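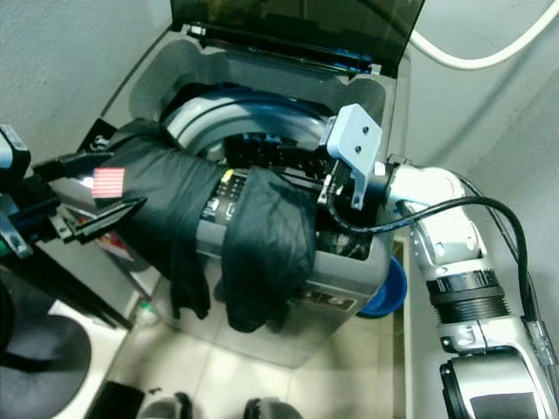 줄눈 이야기를 다시 씁니다. 지난번 글에서 욕실 바닥 타일을 새로 깔았다고 했는데, 그때는 줄눈에 대해 거의 쓰지 않았습니다. 제 한국어가 아직 부족해서 건축 용어를 쓰는 것이 조심스러웠습니다. 이번에는 사전을 옆에 두고 씁니다. 틀린 말이 있으면 댓글로 고쳐 주시면 감사하겠습니다.

우리 집 욕실 바닥은 회색 자기질 타일이고, 줄눈은 밝은 회색 시멘트 줄눈입니다. 시공은 Honis라는 작은 업체에 맡겼고, 줄눈만 제가 직접 넣었습니다. 제품은 Dakemov의 가루 줄눈재입니다. 동네 건재상에서 추천을 받았습니다. 색 견본에서는 아주 깨끗한 회색이었습니다. 그런데 다 마른 뒤에 보니 색이 고르지 않았습니다. 문 쪽은 견본과 비슷하고, 샤워기 아래쪽은 거의 흰색이었습니다. 중간에는 구름 같은 얼룩이 있었습니다.

처음에는 곰팡이인 줄 알고 걱정했습니다. 하지만 손가락으로 문지르면 하얀 가루가 조금 묻어 나왔고, 냄새도 없었습니다. 찾아보니 백화 현상이라는 말이 있었습니다. 시멘트 속의 석회 성분이 물에 녹아서 표면으로 올라오고, 물이 마르면 하얗게 남는 것입니다. 저는 이 단어를 그날 처음 배웠습니다. 벽돌 벽에 생기는 하얀 자국도 같은 이름으로 부른다고 합니다.

그러면 왜 제 줄눈에 생겼을까요. 제 생각에는 원인이 2가지입니다.

첫째는 물의 양입니다. 봉지에 적힌 양대로 물을 넣었더니 반죽이 너무 되직하게 느껴졌습니다. 그래서 조금 더 넣었습니다. 얼마나 더 넣었는지는 재지 않았습니다. 바르기는 훨씬 편했습니다. 그러나 물이 많으면 마르면서 빈틈이 많이 생기고, 색도 연해진다고 합니다. 되직하다고 느낀 것은 제가 충분히 섞지 않았기 때문인지도 모릅니다. 설명서를 다시 읽어 보니, 섞은 다음에 잠시 두었다가 한 번 더 섞으라는 문장이 있었습니다. 저는 그 문장을 건너뛰었습니다.

둘째는 스펀지입니다. 타일 위에 남은 줄눈재를 닦을 때 스펀지를 꼭 짜지 않았습니다. 물이 뚝뚝 떨어지는 스펀지로 여러 번 닦았으니 줄눈 위에도 물이 많이 들어갔을 것입니다. 게다가 샤워기 쪽은 마지막에 했습니다. 양동이의 물도 이미 탁했는데 귀찮아서 갈지 않았습니다. 얼룩이 가장 심한 곳이 바로 그쪽입니다.

Honis에 전화해서 물어보았더니, 먼저 마른 솔로 털고 깨끗한 물로 한 번 닦은 다음 며칠 기다려 보라고 했습니다. 그렇게 했습니다. 문 쪽은 좋아졌지만 샤워기 쪽은 마르면 또 하얗게 되었습니다. 그래서 Fistus라는 약산성 세정제를 샀습니다. 식초를 써도 된다는 글도 많이 읽었는데, 농도를 알 수 없는 것을 쓰기가 무서웠습니다. 시멘트는 산에 약하니까 잘못하면 줄눈이 패일 수 있습니다.

세정제를 쓰기 전에 줄눈을 먼저 물로 적셨습니다. 마른 줄눈에 바로 바르면 산이 안으로 깊이 들어간다고 합니다. 희석한 액을 솔로 바르고, 부드럽게 문지르고, 깨끗한 물로 여러 번 헹구었습니다. 변기 뒤의 잘 보이지 않는 구석에서 먼저 시험해 보았습니다. 장갑을 끼고 창문도 열었습니다. 염소계 세제와는 절대로 같이 쓰면 안 됩니다. 이것은 병에도 크게 적혀 있습니다.

결과는 반쯤 만족입니다. 하얀 가루는 없어졌습니다. 그러나 문 쪽과 샤워기 쪽의 색 차이는 아직 남아 있습니다. 처음부터 물이 많이 들어간 반죽이라서 이 부분은 닦아서 해결되는 문제가 아닌 것 같습니다. 줄눈 위에 칠하는 착색제를 쓰거나, 긁어내고 다시 넣는 방법이 있습니다. 착색제는 칠할 때 타일 가장자리에 묻은 것을 빨리 닦아야 한다는데, 저는 손이 느린 편입니다. 다시 넣는 쪽은 생각만 해도 허리가 아픕니다.

우선 9월까지는 그대로 두고 보려고 합니다. 그동안 샤워 후에 고무 밀대로 바닥의 물을 밀어내고 있습니다. 다음에 줄눈을 섞게 되면 물은 저울로 재고, 양동이는 2개를 준비할 생각입니다. 혹시 밝은 회색 줄눈에 착색제를 써 보신 분이 계시면, 시간이 지나서 벗겨지지 않았는지 알려 주세요.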